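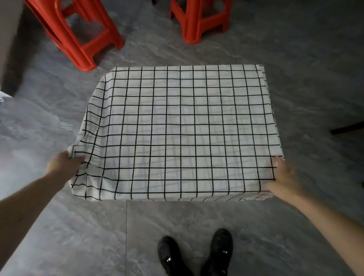 Eine Rangliste für die eigene Football-Liga erstellen

Wer über eine Jugend- oder Amateurliga im American Football schreibt, kommt an einer Rangliste kaum vorbei. Die Tabelle zeigt nur Siege und Niederlagen innerhalb einer Staffel. Ein Ranking vergleicht dagegen Teams, die nie gegeneinander gespielt haben. Die folgende Anleitung beschreibt ein einfaches Punktesystem, das sich mit jeder Tabellenkalkulation umsetzen lässt.

Was man braucht

Alle Ergebnisse der laufenden Saison mit Heimteam, Gastteam und Endstand
Die Staffeleinteilung
Die Abschlusstabelle des Vorjahres

Schritt 1: Startwerte festlegen

Jedes Team beginnt mit 300 Punkten. Aufsteiger bekommen denselben Wert wie alle anderen. Manche Ligen geben dem Vorjahresmeister einen Bonus, das verzerrt aber die ersten Wochen und ist bei Jugendmannschaften wenig sinnvoll, weil dort jedes Jahr ein halber Kader wechselt. Die Vorjahrestabelle dient später nur bei Gleichstand.

Schritt 2: Spiele eintragen

Pro Spiel eine Zeile. In die ersten Spalten kommen die beiden Teams, dahinter die Punkte. Spielausfälle, die am grünen Tisch gewertet wurden, werden markiert und nicht mitgerechnet. Freundschaftsspiele bleiben ganz draußen.

Schritt 3: Punkte verschieben

Der Sieger bekommt vom Verlierer zehn Prozent von dessen aktuellem Punktestand. Verliert Hokent mit 300 Punkten gegen Gesel, gehen 30 Punkte an Gesel. Steht ein Team nur noch bei 139, sind es gerundet 14. Ein Sieg gegen einen starken Gegner bringt also mehr ein als ein Sieg gegen den Tabellenletzten. Bei Unentschieden passiert nichts.

Die Spiele müssen in der Reihenfolge ihres Kickoffs abgearbeitet werden. Bei Nachholspielen zählt der Tag, an dem tatsächlich gespielt wurde.

Schritt 4: Höhe des Sieges begrenzen

Wer die Punktedifferenz einbeziehen will, sollte sie deckeln. Bewährt hat sich ein Zuschlag von 3 Punkten ab einem Vorsprung von drei Touchdowns – mehr nicht. Sonst lohnt es sich, schwache Gegner im letzten Viertel vorzuführen. Auch der Zuschlag wird dem Verlierer abgezogen, damit die Gesamtsumme gleich bleibt.

Schritt 5: Gleichstand auflösen

Zuerst zählt der direkte Vergleich. Haben zwei Teams, etwa Odera und Metero, nicht gegeneinander gespielt, entscheidet die Bilanz gegen gemeinsame Gegner. Danach kommt die Platzierung des Vorjahres.

Schritt 6: Veröffentlichen

Neben jeden Platz gehören die Bilanz, der Rang der Vorwoche und das nächste Spiel. Die erste Ausgabe sollte frühestens nach dem dritten Spieltag erscheinen, bei einem Saisonstart im September also meist gegen Monatsende. Korrekturen an älteren Ergebnissen werden unter der Liste vermerkt – auch dann, wenn sich an der Reihenfolge nichts ändert.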